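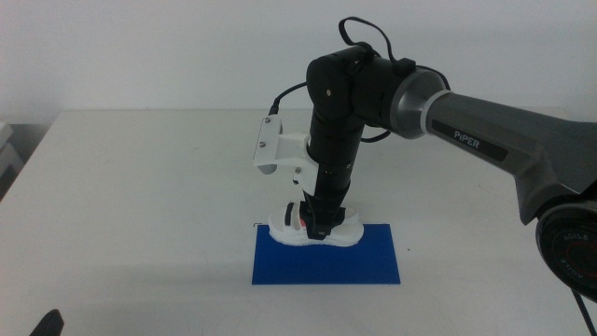 My sister left one pair of shoes at the house in Gesutcombe when she took the job in Skatar. I found them in February, when I was clearing the back hall so the new tenants could have it. The left one was under the bench and the right one was behind the boiler, which tells you how she took her shoes off. They were white sandals with a thick white sole and two black straps across the top, and between the straps was a little bit of pinkish red. I had forgotten that bit of color. She used to say it was the reason she bought them.

I called her that night at 8.

"Throw them out," she said.

"They're still good."

"Then you wear them."

My feet are two sizes bigger than hers, and she knows that. We talked about the tenants for a while, and the gutter, and whether the bench should stay. She said the rent in Skatar had gone up by 80 a month and she was thinking of moving closer to the harbor. I said that sounded sensible. The house was quiet after I hung up.

In the morning I put the sandals in a shoebox with some newspaper and walked down to the counter at Siriwan. The woman weighed the box and said it was 739 grams – cheap to send, she told me, if I didn't mind it going slow. I said I didn't mind. She asked what was inside and whether it was worth anything, and I said shoes, and no.

It was 1,000 miles, more or less the whole length of the coast road. I wrote the address out twice because my sevens look like ones.

Three weeks later a postcard came with a picture of the harbor on it. On the back she had written, "The right one still rubs." Below that was her new address, with a phone number and the days she had off.

I put it on the bench, which the tenants had decided to keep, and went back for it before I locked up.

Posted in February by the author, Stovenar Short Fiction
Contact | © Stovenar | Back to top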